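4.2 Keeping the hand-held grippers in working order

I promised in the introduction that I'd be frank about upkeep, so this section is about the rig itself: what we fitted, what we check, and what we've had to mend. Most papers give this a line in an appendix. We spent a good part of our working hours on it, and I'd have liked to read somebody else's version before we began.

The rig is a pair of hand-held grippers and a head camera. The person wearing the camera holds one gripper in each hand and does ordinary housework with them, and the recordings are later used to train the arm at Flevier. Each gripper carries a white cube with black square patterns on it, and the tracking software works out where the gripper is by finding that cube in the head camera's view. Nearly everything that follows comes down to two things — the cubes have to stay exactly where we fixed them, and the jaws have to close the same way in the last recording as they did in the first.

Let me start with the cubes. Our first mounts were glued. Kieran Fahy did the gluing and did it very neatly, and they still crept. You couldn't see it by eye, but after 88 recordings in the Lolloldale flat the left gripper's reported position had drifted far enough that, in replay, the arm kept closing beside things it was meant to pick up. We threw out that whole batch (painful!) and moved to a screwed bracket with two locating pins. The pins carry the load sideways and the screw only stops the cube lifting off. If you build one of these, please put the pins in from day one.

The faces of the cubes want looking after as well. Ours are printed on matt film, and bathrooms and kitchens are unkind to it. Soap dries to a faint grey bloom that dulls the black squares, and a bright ceiling lamp on a smeared face will lose you the marker altogether. We wipe them with a barely damp lint-free cloth before each block of recordings and leave the household sprays well alone. Andri Widmer tried a glass cleaner on a spare cube in August and the edge of the film had curled by teatime. We keep spare faces cut and ready in the case now, and swapping one takes less time than arguing over whether it needs swapping.

Then the jaws. They are curved, and they wear along the part that does the gripping, near the tips. Cloth is the worst offender by a long way. A cup or a bottle presses on the jaw and that's that, but a cloth gets dragged and twisted and carries grit with it. We had planned to change the jaws every 1000 closes, going by a bench test Andri ran with a wooden block, and for rigid things that would have been fine. Once we brought in wiping and rinsing tasks we were changing them at roughly 300. The sign to look for is a thin corner of cloth slipping out while the thicker folds hold. Change both jaws of a gripper together, even if one looks perfect. A new jaw against an old one closes slightly to one side, and the recordings then teach the arm a lean that it has no business having.

The washbasin tasks deserve a paragraph of their own, as they caused more repairs than everything else put together. Figure 3 shows the station during a cloth task. It's a cramped spot to work in, with the toilet on one side and a bottle, a cup, a tin and soap along the rim, and I left it that way on purpose: I wanted recordings from a bathroom people would recognise.

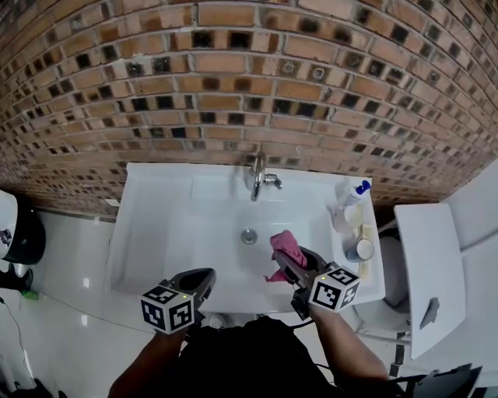

Figure 3. Cloth handling at the washbasin with the right gripper, from the head camera.

Water, then. The gripper bodies as delivered by Trovau had an open seam along the underside, and I'm a little embarrassed by how long we went on before looking at it closely. We lost one board to damp. Kieran opened the body, found a white crust around the connector, and after that every body got a bead of silicone along the seam and a small drain hole at the lowest point. The drain hole sounds mad when you're trying to keep water out, I know! But a sealed body that has let in a few drops keeps them, and a body with a hole gives them back overnight. We stand the grippers jaws down on a rack with the covers loosened, and they're generally fit to use by breakfast.

Cables gave us less bother than I expected. The one fault worth passing on was a dropout that came and went, which we chased through the software for far too long. It was a plug with a worn latch. Wiggle every plug before you open a log file.

We also run a short check at the start of each block. The wearer holds the two grippers out in front, opens and closes each one fully, then touches the jaw tips together over a printed cross. The software compares the two cubes with the stored positions and gives a pass or a fail. A fail means the bracket comes off, the pins get cleaned, and the check is run again. Two fails and that gripper goes back in the case. I was tempted to let the wearer override it — it's maddening to be stopped when you've got everything set out — but the Lolloldale batch cured me of that.

The last change was to the paperwork. We began with a shared spreadsheet, and people filled it in from memory, me included. Ó Gríofa, the workshop that makes our brackets, suggested a tag tied to each gripper with the jaw change and the last cube swap written on it in pencil. We've used tags ever since. By the end of the study we had 3000 usable recordings, and for any of them I can tell you which pair of jaws was on. How far the wear between changes shows up in the trained arm is taken up in Section 5.3, where the recordings are split by jaw age.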